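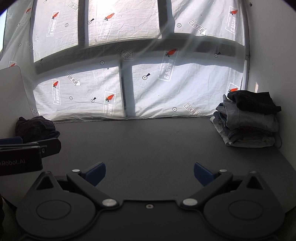

Week 2 - Soil water and garden beds
Notes by Houda Samir (tidied up a bit, sorry for the shorthand)

Readings: Lillier handout, first half. Skip the maths box, we do it in the tute.

Recap from last time
Soil = mineral bits + organic matter + air + water. Gaps between the bits matter as much as the bits. Big gaps drain fast, little gaps hang on to water. Sand mostly big gaps, clay mostly tiny ones. Loam a mix of both.

Three terms you need to know cold
Saturation: every gap full. Happens in heavy rain or when someone forgets the hose.
Field capacity: what's left once the free water has drained away. Usually a day or two after a good soak, longer in clay.
Wilting point: still water in there but roots can't pull it off the particles. Plant droops and doesn't pick up overnight.

Available water = field capacity minus wilting point. People mix this up every year. Clay holds the most water in total but a lot of it is locked up. A decent loam often gives the plant more to drink.

Colour and feel
Dark topsoil usually means more organic matter. Grey or blotchy grey and orange lower down = sits wet part of the year. Check before you plant a lemon there.
Ribbon test: wet a handful, knead it, push it out between thumb and finger. Falls apart straight away, sandy. Long shiny ribbon, clay. Knead it for a full minute or you'll call everything sandy. Fouad Abou Zeid will run this outside, bring a old towel.

Worked example (comes up again in the assignment)
Dry soil method. Weigh it moist, dry it in the oven at 105 degrees till the weight stops changing, weigh again.
Moist sample 439 g. Dry sample 380 g. Water lost 59 g.
Water content = 59 / 380 = 0.155, so 15.5 per cent by weight.
Divide by the DRY weight. Not the moist one. And take the tin off first.

Water repellent soil
Dry sandy beds get a waxy coating on the grains, water beads up and runs off the side. Top looks wet, scratch down a bit and it's dust. Wetting agent helps for a while, compost and mulch help longer. Water slowly, in two goes, with a gap so teh first lot can sink in.

Mulch
Coarse is better, fine stuff mats and sheds rain. Keep it back from stems. Don't put it over bone dry soil, soak first.
Shaimaa asked about gravel - slows evaporation fine, adds nothing to the soil, gets hot in summer.

How much is a soak?
1 mm over 1 square metre = 1 litre. So a 3000 L tank gives 25 mm over 120 square metres. Do that one yourself and check you get the same.

To do
Dig one hole at home, spade depth. Write down colour, feel, smell, roots, worms.
Said Helmy has the spare sample tins, ask him before the break.
Assignment sheet goes up in July. Next week: drainage, slopes, raised beds.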